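Ticket 822
Product: Perron label software, desktop version
Queue: Printing
Status: Waiting for customer, then Solved
Subject: Labels shift down a little more with every print, after the update

Customer wrote:

Hello,
We use Perron to print the shelf labels and the small address labels in our stockroom at Harkgate. Since the July update the text does not stay in the same place on the label. The first label is good. The second is a little lower, the third again lower, and after one page of scrolling the last line of the address is printed on the gap between two labels. The printer is the Tusero desktop model, connected with USB. We have a roll of 2000 labels and I do not want to waste it on tests, so please tell me what to try first.

What I already did:
- Switched the printer off and on again
- Took the roll out and put it back
- Reinstalled Perron (the template was kept)
- Changed the USB cable

None of this made a difference.

Support replied:

Thank you for the clear report. A shift that grows with every label usually means that the label length in the template and the label length in the printer driver are different. Please check two places.

1. In Perron, open the template, then Page, then Size. Write down the height.
2. In the Windows printer settings, open Preferences, then Stock. Write down the height there also.

Please do not change anything yet, only send us both values. Also tell us which type is selected under Media: Gap, Black mark or Continuous.

Customer wrote:

I checked. In Perron the height is the same as it is written on the box of the roll. In the printer preferences the height is also the same, to the last digit. Under Media it says Continuous. I am quite sure that it was Gap before, but I can not prove it.

I changed it to Gap and printed five labels. The result was different but not good: the printer feeds one empty label after each printed one. I put it back to Continuous to have the old problem, which is at least cheaper in labels.

Support replied:

Gap is the correct type for your roll. The empty labels are a second problem and it is probably the sensor. When the media type changes, the printer forgets where the gap is and must be calibrated again.

Please do this:
1. Set Media to Gap and press Apply, not only OK.
2. Close Perron completely. Look near the clock for the small icon and close it there too.
3. Switch off the printer.
4. Hold the Feed button and switch it on. Keep holding until the light blinks two times, then release.
5. The printer will feed a few labels and stop. Wait until the light is steady.
6. Open Perron and print three labels.

Customer wrote:

I did it Wednesday before lunch. Step 4 was difficult, the first time I released the button too late and the printer made a test page with its own settings. The second time was fine and it fed four labels and stopped.

Now there are no empty labels any more. The shift is also much smaller, but it is still there. It is not visible on five labels. I printed a batch of 130 address labels (we needed them in any case) and at the end the text was lower by the height of one small letter. So we are close, but for a large batch it is still not good.

One more thing I noticed. On the test page which came by mistake there is a line "Feed adjust" and the value is not zero. Is this normal?

Support replied:

The test page was a lucky mistake. Feed adjust should be zero on a new roll. It is a correction which somebody can set by hand, and the July update of Perron copies it from an old profile if it finds one. We have seen this with customers who moved from Wallow to Perron and kept the Wallow profiles folder.

Can you look if you have a folder named Wallow inside the Perron program data? If yes, please rename it to Wallow_old - do not delete it - and restart Perron. Then open Printer tools, set Feed adjust to zero, and press Send to printer. After this, please repeat the calibration one time.

Customer wrote:

Yes, the folder was there. We used Wallow before Perron, and I did not know that it left something behind. I renamed it, set the value to zero, sent it and calibrated again. This time I released the button correctly.

I printed the rest of the address batch. First and last label are the same, I put one over the other against the window to compare. I also restarted the computer to see if the old value comes back. It stays at zero.

You can close the ticket. Thank you for the patience with my questions.

Support note:

Solved. Cause: Feed adjust value taken from an old Wallow profile, together with wrong media type after the update. Linked to the known issue for the July update.

Attachments (1)
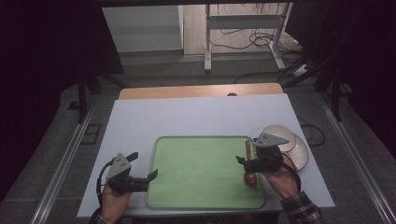

Light green tray on the white tabletop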